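Nutlow Community Help › Automation and Workshop Equipment › Setup and Maintenance

Tabletop arm misses its pick positions after the grid mat was replaced

Posted by Evangelista

I am responsible for a small teaching cell at a regional training centre. The cell consists of one tabletop arm with a parallel gripper and a small camera fitted at the wrist. It works over a white mat printed with a square grid, which is laid on a flat bench. The mat serves two purposes: it gives the camera a reference for calibration, and it allows instructors to set objects out in the same places from one class to the next.

The original mat was replaced in January after it became stained. The new one was supplied rolled. Calibration was repeated in accordance with the Prurska cell manual and was accepted by the software without any warning. From that point, however, the arm has been unreliable near the far side of the bench. Block picks close to the base are satisfactory. Towards the back left corner the gripper closes beside the block or catches its top edge, and the error reaches nearly 5 mm. Over a run of 181 picks there were 40 failures, and almost all of them were in that area.

The following items have already been checked:

Gripper fingers are tight and close evenly.
Arm homes to the same position each time.
Wrist camera lens has been cleaned with a dry lens cloth.
Bench is level in both directions.
Software has not been updated during the period in question.

I should be grateful for advice on whether the camera mount ought to be stripped down and refitted, or whether the fault is more likely to lie elsewhere. The centre has no service agreement for this cell, and I would prefer to avoid dismantling the wrist if it is not required. The cable routing at that joint took a full afternoon to get right when the arm was commissioned.

Girham
Reply

Have you tried running the calibration again? We had something similar on a different make of arm and it came good the second time. Might also be worth power cycling the controller. Leave it off for a minute or so before you turn it back on.

Rogelio Ignacio
Reply – marked as helpful

The wrist should be left assembled for the present. An error that is small near the base and grows towards one corner may have several causes, and a loose camera mount is one of them, but the timing of the fault points to the mat. The checks set out below are arranged so that the least disruptive work is done first.

Checking the mat

A mat supplied rolled will hold its curl for some time. Where it lifts from the bench, the printed lines are no longer where the calibration routine expects them to be. The routine fits a flat plane to whatever it sees, and on many systems the residual is averaged over the whole view. A ripple confined to one area can therefore pass without a warning.

Clear the bench completely and put the arm in its parked position. Place a 900 mm steel rule along one of the printed lines and look for any departure from the straight edge. Repeat this at intervals across the bench and then in the other direction. Pay particular attention to the corner where the picks are failing. Press lightly on the mat with a flat hand at each position. If the surface moves down under the hand, it is not in contact with the bench.

Also measure the printed squares themselves in several places. Replacement mats are not always printed to the same pitch as the original, and the value entered in the calibration page must match the mat that is on the bench. A pitch error will normally show up as a steady increase in distance error across the whole work area, so it would not fully account for what you describe, but it is quickly ruled out.

Flattening and fixing

Remove the mat and roll it loosely in the opposite direction, printed side outward if it was supplied with the print inside. Leave it overnight. Lay it out again on a clean bench and weight the edges. Wipe the bench beforehand, as crumbs and grit under the mat will produce raised spots.

Once the mat lies flat, fix it with thin double-sided tape along the full length of each edge. Tape at the corners only is not adequate; the middle of the long side will creep. Work from the centre outwards and smooth the material as you go. Do not pull it tight, as a stretched mat distorts the grid just as surely as a rippled one.

It is also good practice to mark the bench at two corners of the mat with a fine pen. Any later movement can then be seen at a glance at the start of the day.

Recalibrating

Allow the controller to reach its normal running condition before starting. Take calibration views over the whole work area, including the far corners, and at no fewer than two heights. A common error is to take every view near the middle of the bench, where the arm is comfortable. The result will look very good on the screen and will be poor at the edges. 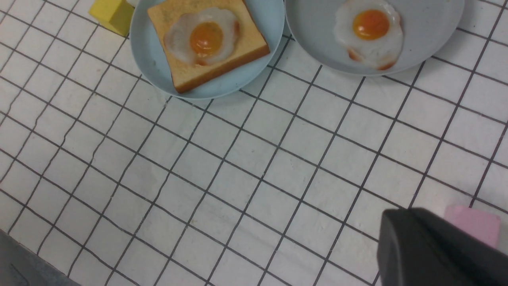

Views should be taken with the bench clear. Lesson props such as plates, toy food and blocks hide grid intersections, and the routine will then rely on the few lines that remain visible. Our own centre keeps a shallow tray beside the cell for this purpose, and the props go into it before any calibration is begun. The gripper will always cover a portion of the view at one side, and this is normal for a wrist camera. Mask that portion in the settings if your software permits it, and confirm that the mask still matches after any change of fingers.

Verifying the result

Do not rely on the residual figure alone. Place one block at each corner of the work area and one in the centre, and carry out a slow pick at each position with a hand on the stop button. Record the offset by eye at each point and keep the sheet with the cell. If the far left corner is now in line with the others, the matter is closed.

If an error remains in that corner and the mat is confirmed flat, then the camera mount should be examined. This can be done without disturbing the cable routing. With the arm powered down, hold the camera body between finger and thumb and apply gentle pressure in each direction. Any play that can be felt is excessive. Tighten the two outer screws first, evenly, and repeat the calibration afterwards. Any movement of the camera, however slight, makes the previous calibration invalid.

Routine care

For a cell in regular classroom use, I would suggest that the mat be inspected weekly for lifting edges, creases and marks. Clean it with a barely damp cloth and allow it to dry fully before use. Solvent cleaners should be avoided, as they lift the ink on some printed mats. A mat with a permanent crease through the working area should be replaced.

Evangelista
Reply, 14 June 2024

Thank you both. A second calibration and a restart of the controller made no difference. The steel rule showed the mat lifting over an area about the size of a dinner plate, directly beneath the positions where the picks were failing. It had been taped at the corners only.

The mat has since been rolled back on itself overnight and taped along all four sides. The printed pitch was correct. After recalibration with a clear bench, all corner picks were completed without contact at the top edge of the block. The camera mount was checked by hand as described and no play was found, so the wrist has been left alone.

One further point for other readers – the tape we had in the store was a foam type and proved too thick, leaving a raised border along the front of the bench. It was removed and replaced with a thin film tape from the sign-writing supplier.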